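Filzplatte über weißem Metallgestell: Abstand, Befestigung, Kabelweg

Eun-ji Song

Ich richte eine Nische neben dem Flur neu ein. Vorhanden sind ein weißes Gestell (pulverbeschichtet, gerundete Ecken, Baujahr unbekannt, vom Vormieter übernommen) und eine dunkelgraue Akustikplatte mit Filzoberfläche der Firma Todorova. Das Gestell ist 826 mm hoch, die Platte 1.095 mm breit. Die Platte soll mit der Unterkante oberhalb des Gestells enden, ohne es zu berühren.

Drei Punkte sind mir unklar. Erstens der Abstand zwischen Plattenkante und oberem Holm. Das Merkblatt nennt 30 mm, ohne Begründung. Zweitens die Befestigung: Die Wand besteht links aus einer glatten Verkleidung, rechts aus verputztem Mauerwerk. Kleben oder schrauben? Drittens verläuft links ein dünnes dunkles Kabel, das ich weder hinter der Platte einklemmen noch am Gestell festbinden möchte.

Das Gestell trägt später zwei Einlegeböden von Jendilik und darauf Ordner. Es steht derzeit frei. Mit der Wasserwaage habe ich nur den Holm gemessen, die Beine nicht.

Dušan Bošković

Kleben reicht. Habe ich im Arbeitszimmer auch so gemacht, hält seit Jahren. Kabel dahinter und fertig.

Azra Kadrić

Der vorstehenden Antwort würde ich in zwei Punkten nicht folgen. Mein eigener Aufbau ist dem beschriebenen ähnlich: dunkelgraue Platte, weißes Gestell, Kabel auf der linken Seite.

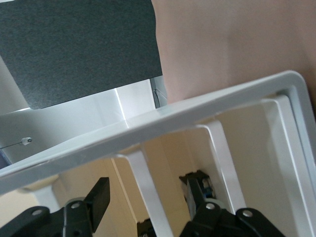
Plarnov, 30. Mai 2026

Der Holm hat eine gerundete Ecke und geht dort in den breiteren Seitenpfosten über. Für die Abstandsmessung ist diese Ecke ungeeignet. Man misst am geraden Teil des Holms, an zwei Stellen, und überträgt beide Werte auf die Wand. Weichen sie voneinander ab, wird zuerst das Gestell ausgerichtet und danach die Platte angezeichnet. Die umgekehrte Reihenfolge führt dazu, dass die Kante später schief zum Holm läuft, und bei dunklem Filz über weißem Metall fällt das sofort auf.

Zum Abstand: 30 mm sind bei mir ausreichend. Man kommt mit einem flachen Tuch noch dazwischen, und beim Beladen des Gestells reibt nichts an der Filzkante. Weniger als die Angabe im Merkblatt würde ich nicht wählen. Filzkanten fransen an Metall aus, auch an rund gebogenem.

Zur Befestigung: Auf der glatten Verkleidung hält Montagekleber nur nach Entfetten und leichtem Anschleifen. Auf Putz hängt alles vom Anstrich ab. Bei gemischtem Untergrund wie im vorliegenden Fall würde ich schrauben, im Mauerwerk mit Dübeln, in der Verkleidung mit Hohlraumankern. Die Schraubenköpfe verschwinden weitgehend im Filz, wenn man sie schwarz wählt und bündig eindreht — nicht tiefer, sonst bildet sich eine Mulde.

Das Kabel gehört nicht hinter die Platte. Eine eingeklemmte Leitung drückt die Platte von der Wand weg, und bei einem Defekt muss alles wieder herunter. Ein schmaler Klebekanal an der linken Seite genügt. Am Kabelende etwas Spiel lassen.

Noch ein Hinweis zum Gestell selbst: Die Beine vor dem Beladen prüfen, jedes einzeln mit der Wasserwaage in zwei Richtungen. Ein waagerechter Holm sagt über die Beine nichts aus.

Caradog Rosser

Ergänzung zu Azra. Bei Ordnern auf beiden Böden sollte das Gestell zusätzlich an der Wand gesichert werden. Ein Winkel am Seitenpfosten reicht in der Regel, sofern er im Mauerwerk sitzt und nicht in der Verkleidung. Die Einlegeböden von Jendilik gibt es in zwei Ausführungen, nur die mit umlaufender Kante lässt sich gegen Verrutschen verschrauben. Welche vorliegt, geht aus der Beschreibung nicht hervor.

Zum Kleben auf Putz: Bei mir hat sich im April eine Platte samt Farbschicht gelöst. Der Kleber selbst war in Ordnung.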